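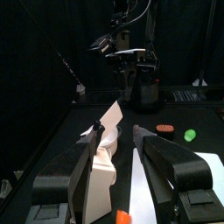

4.2 Preparação da bancada para a tarefa de arrumação de alimentos

Esta secção aplica-se à estação Velel de dois braços, com peças de brincar em vez de alimentos verdadeiros. Revisão do texto: 14/07/2018.

1. Limpe o tampo com um pano seco. Não use produtos que deixem brilho.

2. Coloque a folha branca ao alcance das duas pinças. A folha delimita a zona de trabalho.

3. Distribua as peças pequenas com espaço livre entre elas. Com menos de 24 mm de intervalo, a pinça pode arrastar a peça vizinha.

4. Disponha as taças e as caixas abertas fora do percurso dos braços.

5. Execute o programa Trình em velocidade reduzida durante 2 ciclos completos.

CUIDADO: mantenha as mãos fora do tampo enquanto os braços tiverem alimentação.

4.3 Utensílios

O utensílio deve ser segurado na vertical, com a ponta virada para a folha. Feche a pinça até eliminar a folga, sem deformar o cabo.

Nota: a tarefa serve para avaliação. Nos ensaios de Iltthorpe, em June, 17 arrumações terminaram sem intervenção do operador. O resultado não permite prever o comportamento numa cozinha doméstica, com loiça molhada, gavetas e alimentos moles.

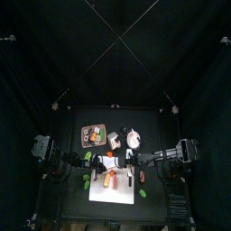
Lợi Kiều observa que o tempo de preparação deveria entrar na avaliação: se uma pessoa tem de espaçar as peças antes de cada ciclo, parte da tarefa continua a ser manual. Pede que o registo passe a incluir esses minutos.

6. Anote no registo a hora de início da preparação e a hora de arranque do programa.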